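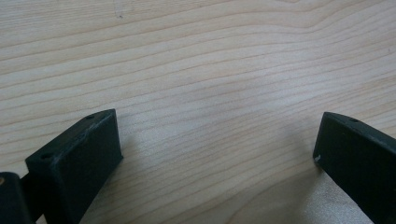 Wood grain, running sideways.

May
By the keeper of this diary, Gretton

Woke at six thinking about the Nundik. Lay there doing sleeve arithmetic until the sleeve arithmetic was worse than getting up, and got up.

For anyone who wandered in by way of a search for soup, the Nundik is a cardigan. It is a stranded colorwork cardigan, worked in the round as a closed tube like a pullover, and at the end of it you take a pair of scissors and cut the thing open from hem to neck. This is called a steek. It is an old and respectable technique and people have been doing it for generations in places with real winters, and none of that was any comfort to me at six in the morning in Gretton, where it rarely snows and where I have never once needed a cardigan with nine colors in it.

Nine. I chose them in January in a state of great confidence. There are three greens in there that looked like three separate greens in the shop at Figueroa, under the shop lights, and that have since settled into being one green with opinions. I took a black and white picture of them with my phone, which is what you are supposed to do before you cast on, and which I did in March after the yoke. They came out as the same gray. There was a fern motif in there somewhere. I know where it is because I knit it, and if I hold the yoke up to the kitchen window and tilt my head I can make out a bit of frond.

Anyway. Body: done. Yoke: done. Button bands: can't be done until it's cut. So today was meant to be the day, and I'd cleared it, and I had washed and blocked the whole business and let it dry flat on towels in the spare room, where it took up the bed and made the room smell like a damp sheep who means well. It was dry by this morning. I checked it with my cheek. I checked it again with the other cheek. There was no reason left to wait, so I vacuumed the stairs.

Then I read the pattern again. I have read this pattern so often that it's gone soft along the folds, and I still come across things. Today's discovery was on the last page, under the schematic, in the small type where they keep the truth: "Knitters using superwash yarn should reinforce the steek by machine." I'm not using superwash. I'm using Feteck, which is a sticky, hairy, woolly wool, the kind that grabs hold of itself and won't let go, and that leaves bits of straw in your lap. I knew that. I got up and checked the label all the same, and then the labels of the other eight, in case one of them had been lying to me since winter.

They hadn't. All wool. I ate toast. 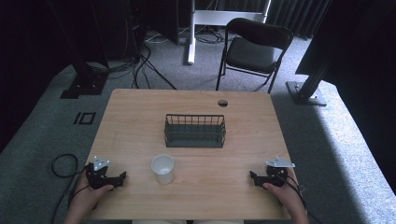

So, by ten I was out of toast and had moved on to the crochet reinforcement. The idea is that you work a line of crochet up either side of the center stitch, catching half of each neighboring column as you go, so that when you cut between the two lines every loose end is already being held by the elbow. It's clever. It's also the only crochet I do, and I do it the way I back a car into a space, slowly and with my mouth open. The pattern says to use a contrasting color so you can see what you're doing. I used orange. I could see exactly what I was doing, and what I was doing was wandering off one column to the left, a hand's width above the hem, and carrying on up the wrong road all the way to the yoke.

Ripped it out. Fortunately crochet rips like a zipper, the one thing I'll say in its favor. Started again with a lamp.

I should put down for my own future use that the second go was fine, and that what helped was running a line of smooth white cotton up the center column first with a blunt needle, so I had something to steer by. Also: smaller hook. The one I started with was making the edge ruffle like a lettuce. Also: stand up every so often. My neck has made its views known all evening.

Both lines in by lunch. Lunch was the rest of the lentils. I ate it standing up and looking through the doorway at the cardigan, and the cardigan, I felt, looked back.

I'd like to record some of what I did between lunch and cutting, because I think a diary should be useful to historians. I sharpened the scissors. I found that I had no way of telling if they were sharper, so I cut up some junk mail, and it cut well, and so I cut up more. I looked for the little stork scissors I got at a yard sale, decided they were too small, decided that the big shears were too big, and went back to the first ones. I wove in ends. There are a great many ends in a thing like this and most of mine are inside the steek, where they get trimmed off anyway, so I was tidying up something that was shortly going in the trash. I answered an email from the guild about the spring show tables. I read it twice first, which no guild email has ever required.

Sometime in there I worked out what I had riding on the tube. I cast on 222 stitches for the body, and I know it was 222 because I got it wrong on my first try and had to join the round again, and that number has been tattooed on the inside of my head since January. The yarn requirement, over the nine colors, came to 3000 yards, and while there's plenty left in the bag (mainly greens, wouldn't you know) the bulk of it has been through my fingers one stitch at a time. Adding these things up before you cut is a mistake. I would not recommend it to a friend. 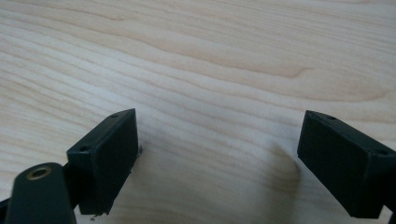
7 min read

And then at half past three I just did it. I can't say what changed. I'd gone in to move it off the chair, and the scissors were there, and I had on my good glasses. I slid a piece of cardboard up inside the body so I couldn't catch the back (this tip was in the pattern too, in bold, which makes you wonder about the test knitters), and snipped the first bar.

It makes a sound! I hadn't expected one. A small crisp crunch, like stepping on frost, or like someone eating celery in the next room. You cut one little ladder rung and then the next, and you keep waiting for the whole thing to shudder and unravel in your hands down to a heap of crinkly string, and it just lies there. It was completely unmoved. I've had more reaction from bread.

I went slowly up through the ribbing and picked up the pace around the waist, and by the time I reached the fern, or the place where the fern is said to be, I was going along quite briskly and humming. At the neck I had to stop and think about which side of the last orange stitch I was on. I was on the right side of it. One last crunch and the front fell open and it was a cardigan, with all its guts showing, the floats running along the back of the work in neat rows of gray-green and gray-green and gray-green.

Sat down on the floor for a bit.

Things that did go wrong, so I don't give the impression of competence. The left edge is pulling tighter than the right, so my two crochet lines weren't at the same tension, and one front hangs a little shorter. I think the button band will cover it. If it doesn't, I'll stand with a hip out. I also nicked the tail of the cream at the hem, which I then had to fish out and anchor with sewing thread and some language. And there's orange fuzz stuck in everything, because orange was the loudest thing in the stash and I never stopped to consider that I'd be living with it afterward. It's on the wrong side. A lint brush will get some. Tweezers may get the rest. I may also decide by next week that it was a design feature.

Tried it on over my pajama top, since I had not in fact gotten dressed. The sleeves are a separate grief and are still on needles, one of them at the elbow and one of them an inch of cuff, so what I had on was a vest with ambitions. But it fit through the shoulders. It closes, or it will. The yoke sits flat where the last one I made stood up off my neck like a lampshade. I went and looked in the hall mirror and then in the bathroom mirror, where the light is kinder, and in the bathroom, from a step back, you can very nearly see the fern.

The next thing is picking up for the button bands, and there's a ratio for it, and I've got the ratio written on the back of an envelope as either three for every four rows or four for every three. One of these would be a disaster. I'll look it up in the morning. I also need buttons. Figueroa had some horn ones that I remember as being the right size and the wrong price, and there's a jar here with a lot of odd shirt buttons in it and a single large anchor.

I did a few rounds on the sleeve after supper and then saw I'd picked up the wrong green. Or one of the right ones. I've left it in until daylight.

Lentils for tomorrow: soak tonight. Return the guild's blocking boards. Tweezers.

Questions about the Nundik or anything else here: use the contact page. All text copyright the author, please ask before reposting. Back to top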